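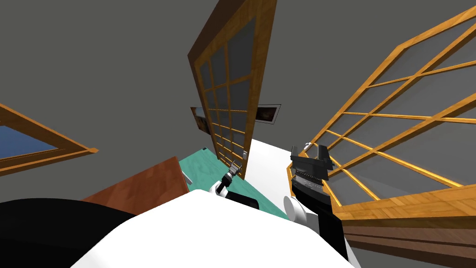

Draughts, drips and other winter news

Well, I've finally given in and bought thermal curtains. Joana Morais has been on at me about it since November, when she put hers up and started going round the house in a T-shirt (smug isn't the word), and I can report that she was right and I'm a bit cross about it.

The house is 97 years old and it leaks air everywhere. I spent a whole evening going from room to room with a damp hand held out, feeling for cold spots, and the worst by far was the letterbox. The letterbox! I'd been blaming the windows for years. A brush cover cost me 39 pounds from the hardware place in Zumbridge, which felt steep, but the hall is so much nicer now that I've started taking my phone calls out there.

Next was the gap under the back door. I tried a rolled-up towel first — it works fine until somebody needs to go out — and then I made a proper sausage from an old pair of cords stuffed with rice. The cat has claimed it, so it spends half its life in the middle of the kitchen floor.

Still to do: the loft hatch, and that funny cupboard by the stairs where the pipes come up. A neighbour over in Unimville was quoted around 2,000 pounds to have her floors done underneath, and I nearly choked on my tea. I'll be sticking to foam strip for now. If anybody has a brand that doesn't peel off after a fortnight, do write in and tell me, and I'll print the best answers next time!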